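Ticket 1638 - Squad list shows departed players after transfer window
Product: Savine club manager, web version
Opened by: Irina Furtună, Claditz FC office
Opened: Fri 23 September
Priority: Normal
Status: Closed

Problem as reported

Our first-team page still lists two midfielders who left before the window closed. The new signing from Gristach is in the database but does not show on the public page. I removed the two players under Squad > Current and saved. The admin screen is correct. The public page is not. We have a home match tomorrow and the program printer pulls names from the same feed, so the wrong midfield will go to print.

I have tried a different browser and a private window. Same result.

Support, first reply

Thanks for the details. Please open Squad > Registrations and tell us what the end date says for the two players. Also check which season is selected at the top right of that screen.

Irina Furtună

End date is blank for both. Season is the current one. I did not know there was a separate end date. The on-loan goalkeeper has one filled in and he shows correctly.

Support

The blank end date explains the two midfielders. Taking a player out of Current only changes the admin list. The public page and the print feed both read from Registrations. Please enter the transfer date for each and save.

The new signing is a different matter. His record came in through the Chiriac import with shirt number 80, and your squad settings only allow numbers up to 50. The import accepts the record but the page skips it without a warning. We have passed that on to the developers.

Irina Furtună

End dates added. Both players are gone from the page. The signing really does wear 80, he had it at Gristach and asked to keep it. Where do I change the limit?

Support

Settings > Competition > Shirt numbers. Set the upper limit to 99 and save. Then go to Tools > Rebuild public pages. With 231 player records across your senior and youth teams the rebuild should be quick. Do not start a second one while the first is running.

Irina Furtună

Limit changed. The rebuild stopped with error 500 on the first try. I waited and ran it again and it finished. The signing is on the page now, but under Defenders.

Support

The 500 came from our side - the server was restarting when you pressed the button. For the position, edit the player and set Primary position to Midfielder. The import fills that field from his previous club's file.

Steps that fixed it

1. Enter an end date in Registrations for each player who has left.

2. Raise the shirt number limit under Settings > Competition.

3. Run Rebuild public pages and wait for it to finish.
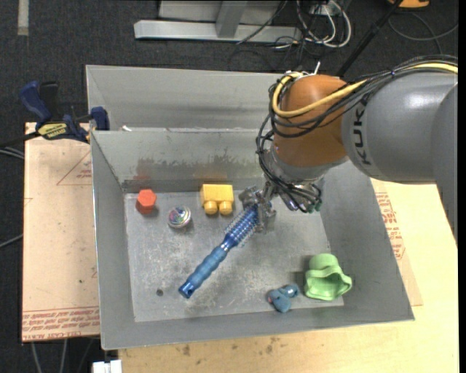 4. Correct the primary position on the imported record.

5. Reload the print feed and compare it with the team sheet.

Irina Furtună

All five done. Page and feed match, and the printer has the new file. The under-18 page still has last season's coach on it, I will open a separate ticket for that.

Support

Closing this one. The missing warning on import stays open with the developers, and you will get an email when it is fixed.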